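Flallby blog

Teaching by hand, week two

We started recording demonstrations on the new robot in March and I said I would write up how it was going. I have not had much time, so these are mostly notes from my own workbook, tidied up a bit.

The robot is called Momo on our timetable. The operator sits at a desk behind a low partition, wearing a headset and holding a controller in each hand, and the arms copy what the controllers do. For some tasks we skip all that and move the arms directly, with the motors slack, while the computer records the joint positions. I have now done both for long enough to have opinions.

Moving the arm by hand is easier to learn. You take hold of the forearm, put the hand where it should go, and the recording is done. A new operator can do it in ten minutes. The trouble is that you are standing in the way. Your own sleeve and elbow get into the camera view, and if you train on those recordings the robot learns from a picture that has a person in it. When it later runs the task alone the person is missing and it behaves oddly. We tried cutting those sections out and lost too much. So for anything that uses the wrist cameras, we go back to the controllers.

Remote control is slower to learn and more tiring. You don't feel contact. The first few days I pushed too hard on everything, and the arms would shudder a little before I noticed. Now I come down slowly, stop a little way above whatever it is, look, and then go on. It adds a second or two to every attempt. Barkero, the software we record with, has a setting that slows your movements down by a fixed ratio, and I leave it on for all floor-level work.

Most of what I have been doing is floor-level work. The task on my sheet is called "low reach". The feet stay where they are, the left hand comes down in front with the fingers pointing at the carpet, holds there, and goes back up. There is no object involved yet. It sounds like nothing, but it is the start of every pick-up task we have planned, and if the start is untidy then everything after it is untidy too.

The feet are placed inside a rectangle of tape so that each attempt begins from the same spot. I check this before every run from the wrist view, and again at the end of the reach if the feet are showing. 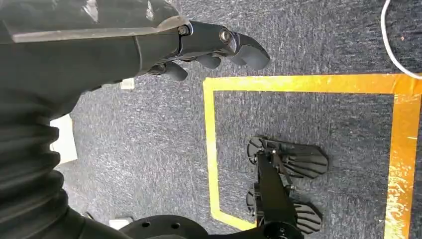
Low reach, left hand, from the wrist camera. Feet inside the tape.

The tape has turned out to matter more than I thought it would. In the first few days we had no marks on the floor at all and put the robot down wherever looked right. The recordings from those days are usable, but the start position wanders, and when I played them back one after another I could see I had been correcting for it with the arm without knowing. My reaches were all slightly different shapes. Once the feet had a place to go, the reaches settled down.

There is an argument on the other side, and I have heard it several times over lunch. If every demonstration starts from the same spot, the robot only learns that spot. That is true. The plan is to record the first batch with the feet in one place, then lay more rectangles and spread the starts between them. I would have mixed them from the beginning, but I was outvoted and I can see the sense in getting one version clean first.

As of last night the low reach set stands at 1316 attempts, out of 3821 recordings for everything since we started. After review we kept 2663 of the full number. The rest went for the usual reasons. The operator sneezed, or a cable pulled, or the hold at the bottom was too short, or somebody forgot to press stop and the recording ran on through a tea break.

The hold is the part I got wrong most often. The sheet asks for a still hand at the bottom of the reach. On the controllers you think you are holding still and you are not. Your hand drifts, and the robot's hand drifts with it. I rest both elbows on the desk now. Someone on the early shift uses a rolled-up jumper under her wrists and her holds are better than mine, so I may copy that.

A few other things, in no order:

Write the reject reason down at the time. By the afternoon you won't remember which attempt had the twitch in it.

Change operators before you are tired. My rejects go up sharply in the second hour.

Watch your own recordings at full speed as well as slowed down. Slow playback hides jerks.

Check the tape each morning and press down any bits that have lifted. Replace a side when it gets too rough, and put the new strip exactly along the old edge before you peel the old one off.

Keep the same chair height. I moved mine down one afternoon and my reaches came out shallower for the whole session.

The first trained version was run on the low reach a few days ago. It came down, paused, and went up again, with a small hook to the left on the way down. I went through my recordings that evening and the hook is in them. I do it to keep my view of the floor clear. I have been trying to come straight down since then, and it is harder to stop doing than I expected.

Next week we begin the same task with the right hand, on the larger setup that Arriaga is lending us a desk for. I will record the left and right sets in alternate sessions so that I don't get stale on one side. The second rectangle should be down by then as well, and I'll post the new counts when the first batch has been reviewed.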